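Chapter 2
Who's Going to Do the Tidying?

I was promised a robot that would do my housework. I was seven, the promise came from a comic, and I took it very seriously indeed (I had already decided mine would be called Brandon, and that he would start with my bedroom). Decades later I still pick up my own socks. So before we get into sensors and motors, I'd like to spend this chapter on the question everyone asks me at parties: can machines do the chores yet?

My short answer is "some, slowly, if you've helped them first". The long answer will take us to page 33.

Think about putting things away. You come into the kitchen, there's stuff on the table, there's a box for it, and in it goes. You can do that while on the phone. You can do it while arguing! You don't plan where your thumb will go, and you hardly look. Now try writing down every step for someone who has never seen a table before. I set this to a class in Sondport once and the longest answer ran to 123 steps, and it still forgot to let go of the thing at the end.

People who build robots tend to shrink the job until it can be managed. Out go the socks, the half-eaten toast and the keys, and in come blocks with flat sides and plain colours.

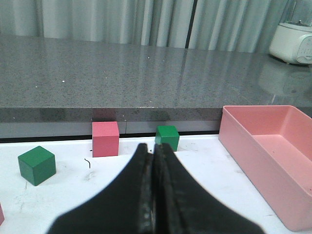 Fig. 2.1 Tidying up, the beginner's version: green and pink cubes, a pink tray, and the gripper closed.

It looks like a toddler's game, and I do understand if you feel a bit let down. But have a think about what's being asked. Which bits of colour are blocks, and which is the tray, when both can be pink? How far off is that smaller green cube: is it a small block, or one the same size further back? And what would you do about a block that your own fingers are partly hiding? You'd tilt your head without noticing. A machine has to be given some way of doing the same.

Shop floors have had it easier, and that's worth holding on to. When I visited the packing hall at Flellthorpe, every carton arrived the same way up, at the same spot, under the same lamps. The machine there was quick and a joy to watch, and it would have been hopeless in my kitchen, where the light changes whenever a cloud goes over and the butter is never where I left it.

So when you read that a robot "can tidy", I'd like you to get into the habit of asking what it was tidying, who laid the things out, and how many goes it had. We'll use those questions on the Medina trials in section 2.2, where a machine was given 22 household objects and a cupboard, and things went well until the colander.

Before you read on, clear a table at home using one hand, with your finger and thumb as the only parts allowed to touch anything. Keep a note of what you drop.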